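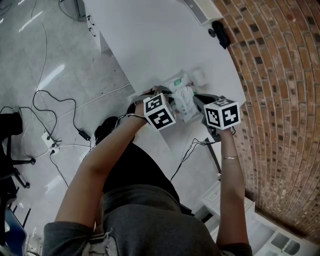
Plastedville open day, and how I came home with a bag of other people's wheels

I'd been meaning to get over to Stisstead for ages. Plastedville opens its doors to visitors in March, and every year I either forget or I've got something on, and then I spend the rest of the spring hearing from my sister how good it was. Well, I finally went, and it WAS good, and she's going to be unbearable.

If you don't know it, Plastedville is a collection of plastic things. Toys mostly, plus little household gadgets, the sort of stuff that used to live in the kitchen drawer with the string. It's kept in a building behind the old Hoani furniture showroom, two floors, no lift, and a front door that you have to pull towards you before it will push. I stood there shoving at it like a fool until somebody let me in from the other side.

Getting there

The bus from Grolham drops you by the garage and then it's a walk uphill. The directions on the leaflet say "short". I'd say it depends what shoes you're in. There is parking round the back, but it fills up early, and two people in front of me in the tea queue were still cross about it. Entry was free, with a bucket for donations, and you got a paper wristband in a choice of colours that didn't seem to mean anything. I had orange.

They let people in by groups of six, so there was a wait in the front room first. No hardship! They'd put out a box of stacking cups and beakers for the children and I'm afraid it was mainly the grown-ups who had a go.

Downstairs: the shelves

Downstairs is the part most people come for. Rochelle Tipoki took our group round. She started the collection with the contents of her gran's spare room, and she talks very fast and very happily, and she doesn't mind being interrupted, which was lucky with our lot. The catalogue stood at 3,253 entries on the morning we went. She told us that figure with a bit of a wince, as there are crates still to be written up and she had hoped to have them done before the doors opened.

Things are shelved by colour! I thought that was madness to begin with. I'd have gone by age, or by maker, or had the animals together. But when people get in touch with her about something they had as a child, it's nearly always "it was yellow" or "it was a sort of orangey red", and they haven't a clue what it was called. So off she goes to the yellow shelf. After that it made perfect sense and I've been threatening to do my own cupboards the same way.

The yellows go on forever. Ducks, diggers, sandcastle moulds, a lemon juicer shaped like a hat. Blue is smaller than you'd think. Brown is mostly toy food (sausages, a very sad chicken leg) and horses. I found the exact same picnic set I had when I was little, with the cups that tasted funny, and I made a noise that turned a few heads. A chap in our group found his garage with the car lift and went quiet for a good while. He asked if he could work the handle and Rochelle said of course, so he did, up and down, and we all just stood and let him get on with it.

The smell deserves a mention too. Warm vinyl, a bit of dust, and something like the inside of a paddling pool.

The long discussion about white

Our group got stuck at the white shelf. White plastic doesn't stay white, as anyone with an old kettle will know, and there was a lot of talk about why one thing had gone the colour of custard and the one beside it hadn't. Sunlight is part of it. Different plastics go at different speeds, and Rochelle had a toy telephone with a body and a dial that plainly came from two different batches, one lovely and one like a smoker's ceiling. She doesn't bleach anything. Somebody's husband was very keen on bleach and had to be moved along.

The work room

I'd expected the back room to be closed off, but it wasn't, and I think I liked it best of everything. It's got a red brick wall down the side with the odd darker brick in it, pale grey tiles underfoot that throw the ceiling lights straight back up at you, and a big white table where the things get looked at properly. There's a white cabinet by the wall with dark glass in it and a white shelf unit. Do mind the floor on the left, where there's a power strip with all its leads looping about. I stepped over rather grandly and nearly lost my tea.

The person at the table was at work on a little white and light green something. A toy, I thought. A gadget, said the woman next to me, and we went back and forth on it in whispers. It had a small green label on top and a little round red-and-white sticker on the side, and there was a small white cylinder standing just behind it that had us guessing as well. A part of it? A separate thing entirely? I should have asked, and I got distracted by somebody's toddler, and by the time I remembered we were being moved through. If you go and find out, please tell me. I've got a packet of biscuits riding on it being a toy.

What I did ask about was the stickers, when we got back to Rochelle. I'd always assumed that you'd want a nice clean object, so you'd peel off any old price labels and so on. She was horrified! Stickers stay on. A label can tell you where a thing was sold, or which bit of a set it belongs to, and once you've peeled it you've lost that for good, and you've very likely left a patch of gum that collects fluff until the end of time. If a sticker is coming away by itself, they save it in a little paper envelope with the catalogue entry on the front. I thought of all the bits I've had soaking in the sink over the years and kept my mouth shut.

She told us a bit about cleaning as well, and I wrote this down for my own use:

Soft brush first, dry, and get into the seams.
A barely damp cloth after that. Test it underneath.
Nothing with batteries in goes anywhere near water. Open the battery door and look.
Leave stickers and anything painted alone.
Let it dry somewhere cool, out of the sun, and don't put it back on the shelf until you're sure.

The battery door one is worth doing tonight if you've got old toys in the loft. She had a drawer of horrors, all furry green springs and brown crust, and she passed one round in a lidded tub. I came home and checked the torch straight away. It was fine. The talking bear wasn't.

Upstairs: gadgets, and where I lost an hour

Upstairs is the household half and it's much more of a jumble, which suited me. Egg slicers, hair curlers, a butter dish in the shape of a caravan. There's a wall of measuring spoons. I'm not normally one for a wall of measuring spoons but they were hung in a long wiggly line by shade, and I followed the whole line to the end with my nose practically on it.

You're allowed to handle anything with a green peg clipped next to it. That was a good system, and I wish more places did it, although the pegs themselves were old plastic ones and I did hear a boy ask whether the pegs were in the catalogue. (They are.)

My favourite thing up there was a salad spinner with a pull cord. It sounds like a small aeroplane. I had three goes, and a queue formed.

I'd have liked more labels upstairs. Downstairs each shelf has a card, but up here you have to find someone to ask, and when it's busy that means a lot of hovering. There's also only the one chair, and it's got a display of jelly moulds on it. Anybody who needs to sit down on the way round should say so at the door, as they do have folding ones put by.

Tea and the spares table

Tea was in the showroom, in proper mugs, with a very decent cheese scone. I'm told the coffee was instant and that people had feelings about it.

Then there's the spares table, which I hadn't been warned about. It's all the odd bits that come in with donations and don't belong to anything they've got: wheels, lids, tiny hats, doll shoes (lefts, in the main), a bowl of steering wheels. You fill a paper bag and put what you like in the bucket. I went in looking for one back wheel for a tractor. I came out with a bag of wheels and a pirate's hat, and not one of them fits the tractor.

A family beside me did find the missing lid for their shape sorter, and there was cheering. It was a different blue but it went on.

If you're thinking of going

Go early for the parking, or get the bus and wear flat shoes. Do the downstairs first and have your tea before you go up. Prams have to be left in the front room on account of the stairs. You can bring things to be looked at, up to two each, and they'll tell you what they can about them at the desk by the door, though they won't give you a price so don't ask. I took my mum's old egg timer. Rochelle turned it over, said "oh, you're a nice one" to it, and showed me a mould mark on the base I'd never noticed in all the years I've had it.

They take donations all year, but ring first. They're full up for yellow.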